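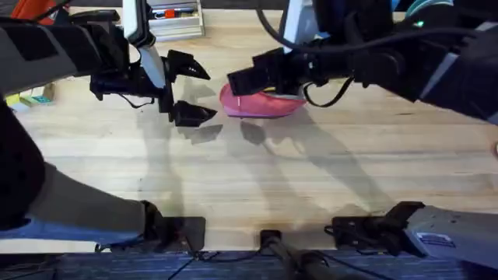
*The pink pencil case, mouth open, with a bit of yellow showing at the top.*

I own more pens than I will ever write with, and I've made my peace with that. What I had not made my peace with, until January, was the state of the bag they lived in. It was a canvas thing from Lornov that I bought for a night class and never emptied. When I finally turned it upside down over the sink (the sink! I don't know what I was expecting, a flood?) out came receipts, two dead highlighters, a key to a bike lock I no longer have, and a layer of graphite dust that took real scrubbing to get off the porcelain.

So I went small. I decided to spend the month with pencil cases that hold very little, and to carry only what I'd use between breakfast and dinner. My editor liked the idea, I think mainly because it was cheap.

I started at Thambiah, the stationery shop down by the ferry stop, which keeps its cases on a rack behind the greeting cards where you'd never look for them. They had rolls, tins, boxes with elastic, and those stand-up ones that fold down into a cup. I love the stand-up ones in theory. In practice I knock them over, and then I'm under the table at the library with my coat on, patting the carpet.

The soft zippered pouch is the plainest of the bunch and the one I keep going back to. You know the shape. Your cousin had one, you had one, somebody in your second-grade class had one that smelled of strawberries. It gives when you squeeze it, which matters a lot if your day bag is already full of lunch. A tin doesn't give. A tin sits in there with its corners out and waits for your laptop. 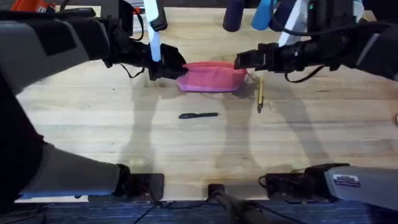 The trick with a soft case is getting into it. A stiff box you can open with your thumb while you're on the phone, but a pouch wants both hands, one to keep the end steady and one for the zipper. Pull from just one side and the fabric bunches up and comes along for the ride, and then the teeth catch, and then you're saying words in a quiet reading room. I learned to pinch the far end flat before pulling. I also rubbed the teeth of my worst one with a plain pencil – old trick, my grandmother's – and it slid much better for a week or so. It left a gray smudge on my thumb every single morning, but I can live with a smudge.

Let me talk about what goes in, because that's where I got strict with myself. For the first week I allowed seven things. By the second I was down to a pen and a pencil, and I kept waiting to miss the rest. I missed the eraser twice. I missed the little ruler once, when I was trying to figure out if a shelf from Ostero would fit beside the radiator (it would not, and I bought it anyway, and it's in the hallway now). The highlighters I didn't miss for a second.

A pen and a pencil cover such a funny amount of life. Checks and birthday cards get the pen. Crosswords, grocery lists and anything involving my taxes get the pencil. I'd forgotten how nice it is to write with something you can take back! I filled 10 pages of a notebook in the first weekend, mostly recipes and complaints.

I did get fussy about the pencil. A sharp point in a soft pouch will find the lining sooner or later, and I have the ink-and-lead archaeology in my old Lornov bag to prove it. You can get caps, and Isetti makes a nice brass one, but I lose caps the way other people lose umbrellas. What works for me is sliding the pencil in with the blunt end going toward the side I grab, so the point rides away from my fingers. Pens I'm less careful with. If the clip faces the zipper it snags, so clip side down, and that's the whole system.

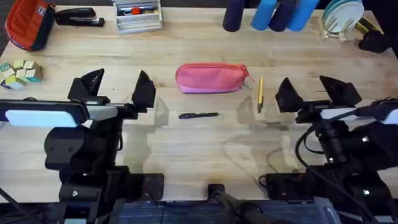
Every Sunday evening I empty everything onto the table and look at it. It takes a minute, tops. With so little to put back there's no sorting to do, just a wipe, a sharpen if it needs it, and a quick scribble to see if the pen is still alive. I used to think of this kind of thing as a chore for people with label makers. Now I put the kettle on first and sort of look forward to it.

The color helps too, I'll admit. I spent years buying black and navy cases because they seemed grown-up, and I spent those same years digging around in the bottom of a dark bag for a dark lump. Pink you can find. Pink you can find on a night bus with one glove on. If you're choosing for a kid, they'll pick their own color and you won't get a vote, but if you're choosing for yourself, I'd go as loud as you can stand.

As for the old canvas bag, I washed it twice and it's holding clothespins on the back porch. The bike key is still in the dish by the door. I can't quite throw it out.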